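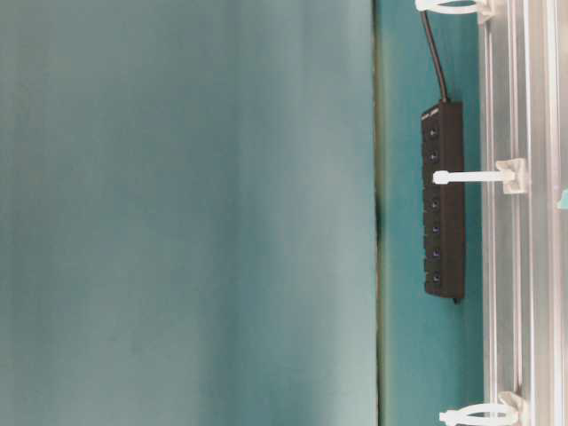

Teal. More on teal shortly.

A thread on repainting one room of a house in Millville, which I was told would take a weekend and which began in July.

1/ The room is the back one, off the laundry. Previous owners painted it a colour I can only describe as dentist. I lived with it for four years. Then one evening I moved a bookcase and found a rectangle of the colour before that, and it was a grey-blue-green, and it was lovely, and I was doomed.

2/ The house went up in 1909. This means every wall has had more coats than a Hobart winter, and none of them got on with each other. You don't paint a wall like that. You open negotiations.

3/ First stop was the paint shop. I asked for teal. The bloke behind the counter looked at me the way a vet looks at you when you've waited too long to bring the cat in. "Which teal," he said. I said the normal one. He went and got the big fan deck.

4/ There isn't a normal one. There's teal that is green and resents it. There's teal that is navy on holiday. There's teal that's perfectly nice on the card and turns into hospital curtain at two square metres. I took home 20 cards and stuck them up with masking tape, and for a week the room looked like a crime board in a telly drama.

5/ My household has opinions. One member said they were all the same. Another said they were all different but equally bad. The dog lay down in front of a card called Schwaiger Lagoon, and on that basis alone it made the shortlist.

6/ Sample pots. I'd like a word with whoever prices sample pots. You get enough to cover a dinner plate and it costs the same as dinner. I bought three. Then I bought two more because the light changed.

7/ The light changing is the whole problem. At eight in the morning Schwaiger Lagoon is a cool, dignified blue. By lunch it has gone green. At dusk it's the colour of a school blazer. After dark, under the one bulb, it's a sort of brown, and I have no idea how, and neither does the paint shop, because I rang them.

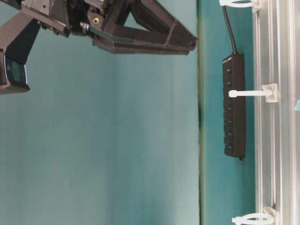
8/ So I picked it anyway. You can't hold out for a colour that behaves at every hour of the day. I don't behave at every hour of the day. I ordered four litres in low sheen and felt very grown up walking back to the car.

9/ Then prep. Every bit of advice on painting says prep is ninety per cent of the job, and I had always assumed that was the kind of thing people say, like drinking eight glasses of water. I now have views on sugar soap. I have a preferred sponge.

10/ Under the dentist colour there was a crack running from the window to the cornice. I'd been told it was cosmetic. I put a scraper to it and a piece the size of a pizza came off in my hand. I stood there holding the pizza for quite some time.

11/ Filler. I used a tub of Plasero, which goes on like cake icing and sands like a footpath. The instructions say to apply in thin layers. I applied it in the manner of someone who wanted to be finished. It sagged overnight and dried in the shape of a lip.

12/ Sanded the lip. Sanded the wall around the lip. Sanded, accidentally, through to some sort of pink that has been in there longer than my grandparents were alive. The pink was also lovely. I was not permitted to reopen the colour question.

13/ If you're about to sand anything in a house this old, get it tested for lead before you start. I did that part properly, at least. The kit said no and I've kept the little swab in a zip bag like a baby tooth.

14/ Dust. I taped plastic over the doorway. I shut the vent. I put a rolled towel along the bottom. There was dust in the butter.

15/ Primer day was the happiest day of the project. Everything goes white and all your sins are forgiven for about four hours, until it dries and you can see every single one of them with the lamp on.
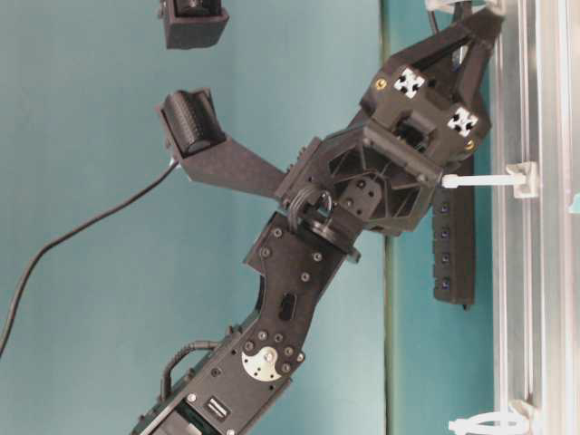
16/ First coat. You always cut in along the edges with a brush and then roll the middle, and the brush bit takes three hours and the roller bit takes fifteen minutes. A flat teal wall is a beautiful thing to put stuff in front of, I will say that. Black looks terrific on it, and so does bare silver aluminium, as the picture shows, and I've since been eyeing off every lamp and shelf bracket we own with a view to replacing them. The budget has asked me to sit down.

17/ What a flat teal wall won't do is hide anything. Low sheen is very honest. From the doorway it was magnificent. From the armchair, with the afternoon sun coming in sideways, you could read the wall like a relief map. I've named one of the ridges.

18/ Second coat. This is where I ran out, with one strip left to go behind the door. One strip! The width of a beach towel. Four litres covers the room comfortably, according to the tin, which has obviously never met plaster this thirsty.

19/ Back to the shop. The formula for my colour had been written on the lid, and I had put the lid face down on the lawn. All that was left was 3107 and a smear. The bloke typed in 3107 and got a beige called Gomov Linen. We both looked at the beige.

20/ He matched it by eye in the end, from a dried blob on my shoe. I left the shoe with him while I went and got a coffee. If you saw someone in Millville ordering a flat white in one sneaker, that was me, and thank you for not saying anything.

21/ The match is nearly perfect. I know where the join is. I'll always know where the join is. Visitors don't, until I take them behind the door and show them.
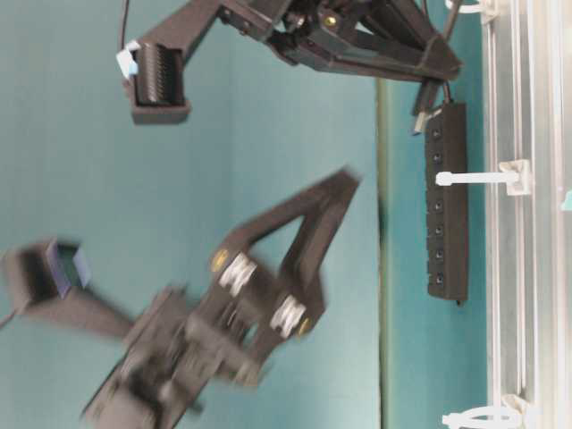
22/ Someone has asked: do you need an undercoat if you're going dark over light?

On bare filler and patched plaster, use one, and ask for it tinted grey. It saves you a coat of the expensive stuff. Over sound old paint in decent nick, a light sand and two topcoats will usually get you there.

23/ I didn't have mine tinted. I went with plain white, because it was on special, and so the first coat of teal looked like I had rubbed the wall with a mermaid. The saving on the primer was then spent on the extra litre, plus the coffee.

24/ The running total, for those keeping score at home, is $490. That's paint, filler, samples, the good brush, the bad brush I bought before the good brush, a second roller sleeve after I left the first in a bucket for a fortnight, and a drop sheet the dog has claimed.

25/ It doesn't include the curtains. The old curtains were fine with dentist. Against the teal they look like something you'd find over a stretcher in a first aid tent. I've been told we aren't discussing curtains until spring.

26/ Tips, such as they are. Paint your samples on big bits of cardboard and move them around the room. Wrap the roller in cling film if you're stopping for lunch. Photograph the lid. Please, photograph the lid.

27/ Pull the masking tape off while the last coat is still a bit soft. I left mine for nine days and it took a ribbon of skirting board with it, so now the skirting needs doing. The skirting goes all the way down the hall.

28/ I've brought home some cards for the hall. Only whites. There are a lot of whites.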